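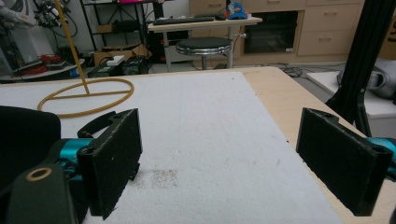
A list member wrote, earlier in this thread:

I'm at the stage where my hand-held gripper closes but doesn't hold anything thin. Solid blocks are fine. Rubber tubing and cord roll out from between the pads, or one pad gets there first and pushes the thing away. I have tried more current and that only makes the motor warm. Before I reprint the finger brackets for the third time, can somebody who has one working tell me (a) how stiff the fingers need to be, (b) what you face the pads with, (c) whether you bother to calibrate the opening, and (d) how you deal with the work surface. Mine is a bare bench and everything slides. I'm using the Kindier driver board with the stock firmware, if it matters.

My reply:

We have one on the bench at Bivumham, the shared shop I use, and it went through the same stage. I'll take your points in order, then add what else I have in my notes.

(a) Stiffness. Our first brackets were too thin at the curve. With the gripper open they looked fine. Under load the tips spread and the pads met at the heel first, so anything thin got squeezed toward the tip and out. You can check this without instruments. Close the gripper on a sheet of paper and pull the paper out from the tip end. If it comes out easily there and you can't move it at the heel, the bracket is flexing. I thickened the curved part by 5 mm and left the rest of the drawing alone. That was enough. Don't thicken the pad itself, it only adds weight out at the end where you don't want it.

If you are already on a third reprint, look at the screws before you change the geometry again. On ours the mounting screws had worked loose in the plastic, and I spent an evening blaming the bracket. I now use threaded inserts everywhere a finger bolts to something.

(b) Pad facing. We tried bare print, thin silicone, and the fuzzy black facing that Drekeck sells by the strip. Silicone had the best grip on blocks and the worst behavior on rubber. Rubber against silicone grabs at first touch, so whichever pad arrives first drags the part along with it. The fuzzy facing lets the part slide a little until both sides are on it. It holds less per unit of squeeze, and you make up for that with a slightly higher closing current.

The facing picks up lint and crumbs from anything you work on. Press packing tape on it and pull it off at the start of a session. I used to wipe it with alcohol and the adhesive underneath let go at one corner, so I stopped doing that.

Put the same facing on both fingers, from the same strip. I had one old and one new for a while and the grip was lopsided.

(c) Calibration. Yes, every time you power up. The Kindier stock firmware assumes the motor is at zero wherever it wakes up. If you switch it on with the fingers half open, your "closed" is not closed. The fix is to drive slowly closed until the current rises, call that zero, then drive open to the other stop and record the count. Ours reads 929 counts from stop to stop. If it reads something else at startup, I know a cable is in the way or a screw has walked out, and I go looking before doing anything else. Write your number on a piece of tape and stick it to the handle.

Stock firmware has a homing command but it isn't in the printed sheet. It's in the header file, under the comment about limits. Set the homing current low. I started at the default and it hit the stop hard enough to mark the housing.

The motors on ours are from Chaiyaporn. They have been reliable, but the connector on the back doesn't latch well. Tie the cable down within a couple of inches of the housing. Before I did that I was losing the position reading when I turned my wrist, and it looked like a software fault for a long time.

(d) Work surface. Put a white board down on the table and work on that. We lay ours flat on a wooden tabletop and leave a margin of wood showing on the far side and the right so we can lift it off. A light background helps if you have a camera on the tool, which I assume you do, and a slightly grainy surface has enough drag that a rubber loop stays put when you touch it. Ours is marked up by now and I haven't replaced it. Specks on the board have not bothered the camera. Glare did, on the shiny board I tried first, so get a matte one.

For thin parts, how you approach matters as much as the gripper. These are the steps I use for a flat rubber loop:

1. Open fully, all the way to the stop.
2. Come down with the loop between the fingers, closer to the middle than you think you need.
3. Rest the lower edges of both pads lightly on the board. You want to feel it through the handle.
4. Close slowly until the second pad touches.
5. Wait a moment, then close to holding current.
6. Lift straight up before you tilt.

Most of my drops came from skipping the third step. If the pads are above the board, the rubber goes underneath one of them. The other common one was tilting while lifting, which rolls the loop toward the heel. 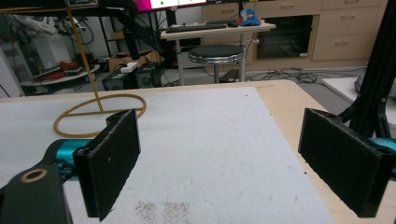 Tool angle took me longer to get right than any of that. I had been holding the gripper as I would hold a screwdriver, tipped well over, because it was comfortable. With the tool tipped, one pad edge is low and the other is high, and you are back to the rubber slipping under. I ended up raising my stool so my forearm comes down more steeply. You can also print a wedge for the handle. I have a drawing for one but it was made for my hand and I'd suggest making your own.

Keep some slack in any cord or tube attached to the part. If the cord is tight, the loop lifts or twists as soon as you move it, and you can't tell whether the grip failed or the cord pulled it out. I let the loop lie flat and relaxed before each try.

On the closing current, since you mention the motor getting warm. Stock firmware holds full closing current for as long as the trigger is pulled. You don't need that. Close at the higher value, then drop back once the position has stopped changing. I wait 200 milliseconds after the last change and then drop. Rubber creeps a bit under the pads, so if you drop sooner the grip relaxes along with it. With that change the housing stays cool enough to keep a hand on through a whole session. The edit is in the trigger loop in the main file and it's short. I can send it to the list if people want it.

Then the logging. If you are recording runs, log the motor position as well as the camera, and stamp both from the same clock. I did the first batch with two clocks, and when I went back to look at why a grip failed, I couldn't line up the closing with the picture. All 21 of those runs had to be thrown out. Now one process writes both. Also note the startup count in each log. It costs one line, and it tells you later whether the fingers were straight that day.

Some smaller things from my notes, in no order:

The two fingers should be mirror prints, with the pads checked against each other when closed. Hold the gripper up to a lamp and look for light between them. A thin even line is fine. A wedge of light means one bracket is twisted, and sanding the pad to match is a waste of time.

Mount the camera so that both pads are in view with the gripper fully open. Mine was first set up to look past the fingers, and the right pad dropped out of view when open, which made it hard to judge the approach on that side.

Print the brackets on their side so the layers run along the curve. Printed upright, one of mine split at the bend.

Don't oil the slides. Dry lubricant only, and not much. Oil gets to the facing sooner or later, and then you are replacing the facing.

Turn the brightness down on any monitor that faces the bench. The auto exposure on my camera used to shift every time I swung past one. Locking the exposure is the better fix if your camera allows it.

What I have not solved is picking up a loop that is lying right against the edge of the board. One pad ends up over the wood and sits lower than the other by the thickness of the board. For now I move the loop in with a finger first. If anyone has a compliant mount that handles a step like that and doesn't make the brackets floppy again, I'd like to see the drawing.

To the original poster: before you reprint, do the paper test and read off your stop-to-stop count a few times in a row. If the count changes between readings, the problem is mechanical play and new brackets won't help. Post the numbers and which version of the Kindier board you have. The older one has a different current scale, and the values I gave for the trigger loop will need changing.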